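Chapter 4
Pattern on Pattern: Printed Surfaces in a Small Room

In this chapter you will learn
how to name the main types of repeat
how scale changes the way a pattern is read
how to check a small object against a printed background

Before you begin, look at the wall nearest to you. If it is painted in one color, your eye moves over it quickly and goes to the furniture. If it has a printed paper, the eye stops, goes back, and starts to search for the place where the motif begins again. This searching is the subject of the chapter.

In Chapter 3 we worked with plain surfaces and one patterned object, usually a cushion or a curtain. Now we put several prints together. Students often believe that two patterns in one room are already too many. In my first year of teaching at the Purcombe workshop I believed it also, and I asked everybody to cover the wallpaper with white sheets before we started. It made the exercises easy, but the rooms in which people live are seldom like this.

4.1 The wall and the table

We begin with the two largest surfaces that a person sees when standing close to a work table: the wall behind it and the cloth or sheet on top. A wall is seen upright and mostly complete. A table is seen at a slant, and part of its print is always hidden by the things which stand on it. For this reason a table print with scattered motifs is more forgiving than one with a strict border.
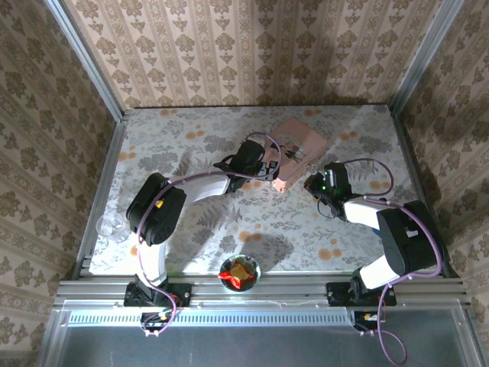 Figure 4.1. Brown damask-like motifs on striped beige paper, with a leaf and flower print on the table. The pink case lies at an angle.

Compare the two prints in Figure 4.1. The wallpaper is organized in rows and columns, and its stripes give it a clear direction. The sheet has grey leaves and fern fronds on a pale ground, and its orange flowers are scattered. Both take their motifs from plants, but the order is different. Notice also that the paper on the side walls looks darker than on the back wall. When you choose a paper from a sample book, remember that one sample must serve for all the walls.

The case has a plain pink color over a large part of its surface, so it separates well from the grey leaves. An object with its own small print needs more care - we will return to this in section 4.3.

4.2 Words you will need

Motif: the single figure that is repeated, for example one flower.
Repeat: the distance from one motif to the next same motif, measured in the vertical direction.
Ground: the color behind the motifs.
Scattered print: a print in which the motifs seem to have no fixed rows. It has a repeat too, only harder to find.

Exercise 4A

Take a printed cloth and a ruler. Find one motif and mark it with a pin, then look for the same motif again and write down the distance. Do this with a repeat of more than 40 cm if you can find one - Serena Farina describes a curtain of 46 cm in the reading at the end of this chapter.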